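Percombe play café adds a floor-game table with foam cubes

A games table covered in brown paper and marked out in blue tape has gone into the back room at Percombe Hall, where families will be able to try it from August.

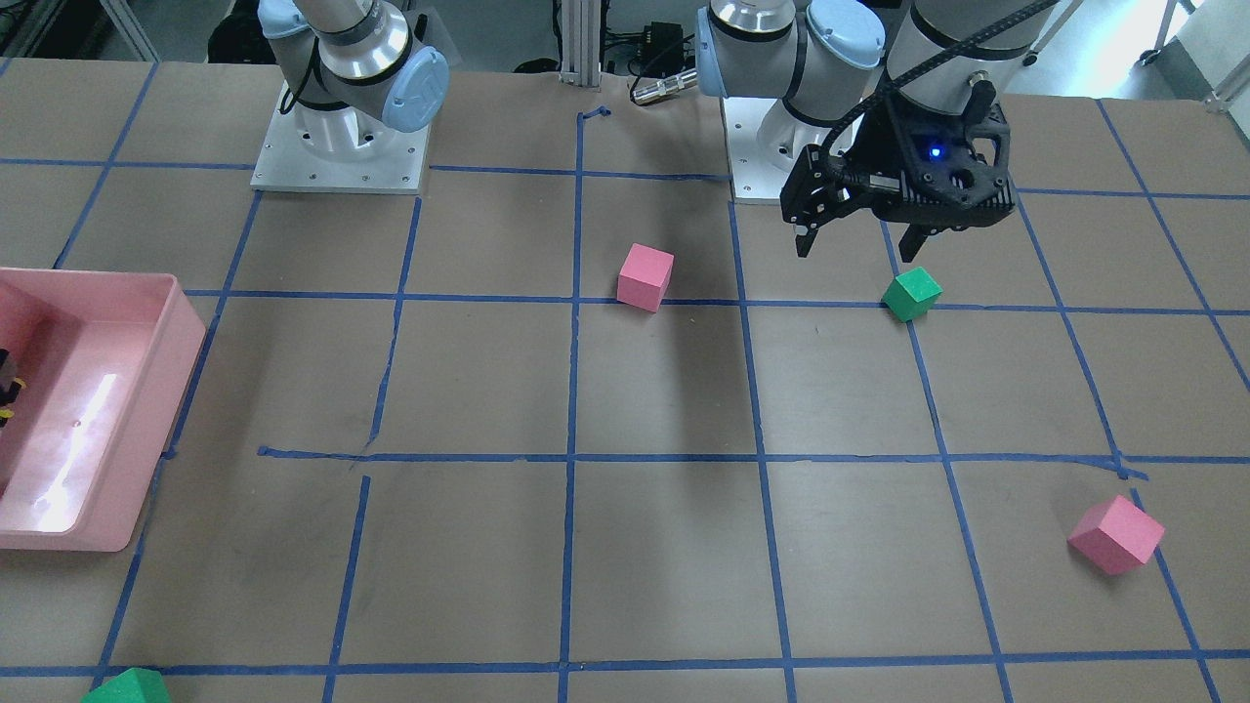 By Krisztina Lengyel
Mar 23, 2018

The game, called Lulen, is played with pink and green cubes on a grid of squares. Players take turns to move a cube one square, and a round is over after 20 moves. The hall spent 200 pounds on paper, tape and foam.
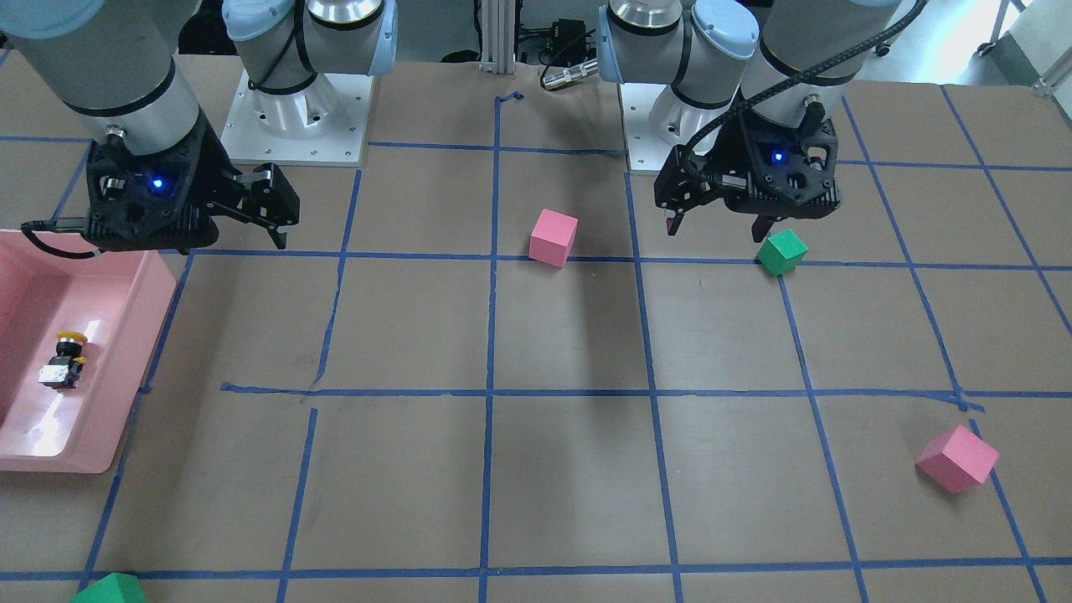
Paper tears too easily for small children, according to Reto Auer, and a painted board would last longer. He would also like larger squares for the youngest players.

The hall expects over 600 visitors this summer. Sessions will last 28 minutes – long enough for several rounds.

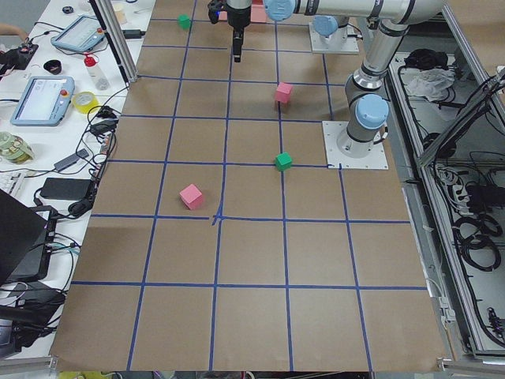

Printed rules will be ready before the opening. They will cover cubes that stop between squares, such as the green one sitting right on a tape line, and these will count for the square nearer the player. Bookings open at the front desk next month.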